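O cantinho do café (e dos pacotinhos) finalmente tem mesa própria

Quem acompanha o blog sabe que eu prometo esta arrumação desde março. Pois bem, sábado foi o dia! Tirei tudo da despensa, espalhei pela sala e só parei quando cada coisa teve lugar. Fiquei com as costas moídas e muito, muito feliz.

A ideia veio de uma conversa com a Emília Polák, que tem em casa um canto só para bebidas quentes e me deixou com uma inveja danada. Ela guarda tudo o que é pacote macio em pé, numa caixa baixa, com a parte impressa virada para a frente. Parece bobagem, mas eu passava a vida remexendo em saquinhos para descobrir qual era qual, e metade acabava esquecida no fundo (achei um chá que venceu há tanto tempo que nem vou contar aqui).

Comecei forrando a mesa de madeira com uma folha grande de papel branco. Adoro trabalhar assim: qualquer farelo aparece na hora e no fim é só dobrar o papel e sacudir no lixo. As pontas ficam meio enrugadas, não faz mal nenhum. Em cima dela foram passando os pacotes, um por um.

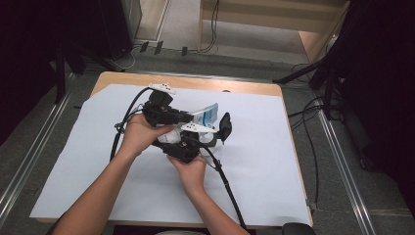
Fui separando por uso e deixei a validade para depois, que foi a melhor decisão do dia. O que eu abro toda manhã ficou na frente, o que só sai quando tem visita foi para trás. Os sachês de 200 gramas são os mais chatos, porque são molengas e tombam para o lado assim que a gente tira um vizinho. Resolvi com duas divisórias da Vurnum que estavam sobrando de uma gaveta – encaixaram como se tivessem sido feitas para isso!

A caixa é da Kuusk, comprada faz tempo, com uma tampa que eu perdi na mudança. Sem tampa ficou até melhor, dá para ver tudo de cima e a mão entra direto.

Depois vieram as coisas de servir. Passei um pano no tampo branco e fui experimentando onde cada peça ficava melhor. Eu tinha certeza de que as xícaras iam no centro, mas a Vaida Sakalauskas passou aqui para devolver uma forma, olhou e disse: "bota a leiteira primeiro, é ela que você pega antes de tudo". E não é que ela tinha razão? Leiteira de inox é daquelas peças que a gente usa sem pensar, e eu guardava a minha dentro de uma panela, dentro de um armário, atrás da batedeira. Um absurdo!

Agora ela fica de fora, à mão, e estou fazendo leite vaporizado até em dia de semana. Recomendo demais o inox para isso: aguenta tombo, não guarda cheiro e lava num instante. Só seco logo depois, que a água daqui mancha tudo.

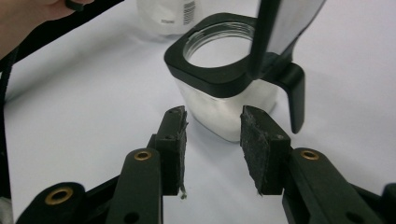 O que ainda falta

Uma prateleira estreita para as xícaras, que por enquanto continuam empilhadas no armário. Estou de olho numa da Rudier, mas preciso medir a parede direito, da última vez errei por 2 centímetros e tive que devolver. Falta também etiquetar a caixa, e estou em dúvida entre escrever à mão ou pedir emprestada a rotuladora da Emília (ela etiqueta até o pote de sal, gente).

Se alguém tiver um bom jeito de guardar filtro de papel sem amassar, me conta nos comentários, por favor! Já tentei o prendedor na parede e caiu tudo atrás da mesa.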